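分类：家居生活 > 木作与保养 > 台面
2019年3月2日　楼主：半斤桐油
回复 10　收藏 37　分享 3

【讨论】拼木台面到底上油还是上漆，我先把自己骂一遍

去年9月搬家，我给自己买了一张拼木台面的桌子。卖家Rorkine的详情页写着"越用越有味道"，我当时理解成一种审美，半年后理解成一种预警：茶渍有味道，酱油也有味道。

手头有一罐Herkovby木蜡油，还有半桶上一任租客留下的水性清漆，标签已经看不清了。两样我都不太想用，所以来发帖。先把查到的整理一下，各位轻拍。

一、先看木头，再看罐子

拼木就是一条一条胶合起来的，每条脾气不同，有的吃油，有的不吃。颜色深浅不一很正常，有节疤也正常，卖家管这叫天然，退货的时候也叫天然。浅色的条子和偏红的条子挨着，上完油反差只会更大，受不了的趁早选漆。 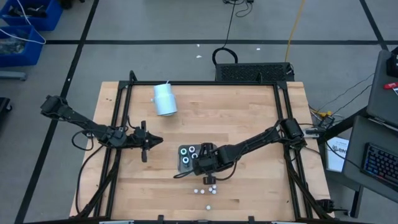

二、打磨

先180目，再240目，顺着纹理走。拼缝的地方别使劲，越磨越容易磨出一条沟。我磨了一个下午，邻居敲门两次，第二次带了耳塞，给他自己的。

三、上油

薄涂，等二十分钟，擦干净，隔天再来一遍。抹布用完摊开晾，别团成一团扔垃圾桶，会自燃，这条不是段子。

四、上漆

没试过，留给懂的人骂。

——————
2楼　老樟头
漆。上漆。一把年纪了别折腾油。我家餐桌刷了三遍水性漆，孩子在上面画画、吃饭、打架，湿布一抹完事。油面每隔几个月就得伺候一回，你是买桌子还是养猫？

3楼　Glenys Kettle
不同意楼上。漆面好看到第一道划痕为止，之后水从划痕钻进去，漆下面发黑，想修只能整面磨掉。油面哪里花了补哪里。我在Floncombe那间小铺子里用了九年油面台子，烫过、泡过、摔过面团，现在还能见人。（中文是跟我先生学的，有错请包涵，他的也不太好。）

4楼　老樟头
回3楼：九年里你补了多少回油，方便说吗？

5楼　Glenys Kettle
回4楼：不方便。

6楼　阿榫
180目起步太细了，旧台面有渍的先上120目，不然就是给酱油抛光。另外楼主没说底面。底面也要上油！只涂一面，两面吸潮不一样，台面会翘。我有块板就这么翘成了瓦片，现在给狗当滑梯，狗不领情。

7楼　半斤桐油（楼主）
回6楼：底面……我现在趴在地上看了一眼。一滴油都没有，有一块口香糖。

8楼　路过的刨花
300块的台面，油钱加砂纸加耳塞，快赶上再买一块了吧。我花71块买了张桌布，渍还在，我看不见，婚姻也是这么过的。

9楼　老樟头
8楼是高人。不过桌布下面闷潮气，半年后掀开记得来发帖，我搬凳子等着。

10楼　阿榫
折中方案：硬蜡油，Agarwal那种，比纯油耐水，比漆好修。缺点是贵，而且气味大，两天别在屋里吃饭。楼主那半桶没标签的漆千万别用，标签都没了，谁知道开封几年，刷上去不干你哭都来不及。

11楼　半斤桐油（楼主）
决定了，先用Herkovby在底面试一小块，口香糖已铲。清漆送去回收。老樟头的意见我记下了，等油面废了再磨掉上漆，反正怎么都是磨。

有没有人知道120目的砂纸能不能装在180目那个砂光机上？底盘是圆的，我只剩方的了。

标签：拼木　木蜡油　水性漆　台面翻新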